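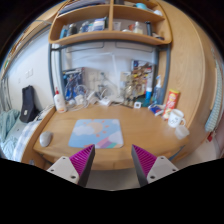

Fig. 1. The mouse beside its pad, with the cables along the back of the desk.

Home Workspace Basics, Handout 2
Instructor: Anitha Pillai

Welcome back, everybody! I know a desk seems like a small thing to spend a whole session on, but most of us sit at one for hours, and a little care goes a long way (my own desk at home is proof of what happens without it).

Start with the mouse and its pad, the part your hand visits all day long. Slide the pad to where your hand falls naturally, near the front edge, and then set the mouse on it. A cheerful pad is fine, by the way. Sunshine and rainbows never hurt anyone's posture.

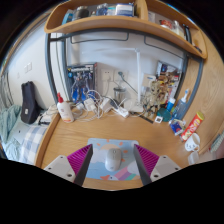 Fig. 2. Mouse on the pad, near the front of the desk.

Next come the cords. Before you unplug anything, follow each one from the outlet to its other end, and put a bit of tape on it with a name. Loop the slack loosely and tie it, and keep charger blocks where air can reach them.

For next time: clear the back 8 inches of your own desk, leave only what you use daily, and bring me a quick sketch. Stick figures are welcome! Ruth Bunting has extra tape if you need some.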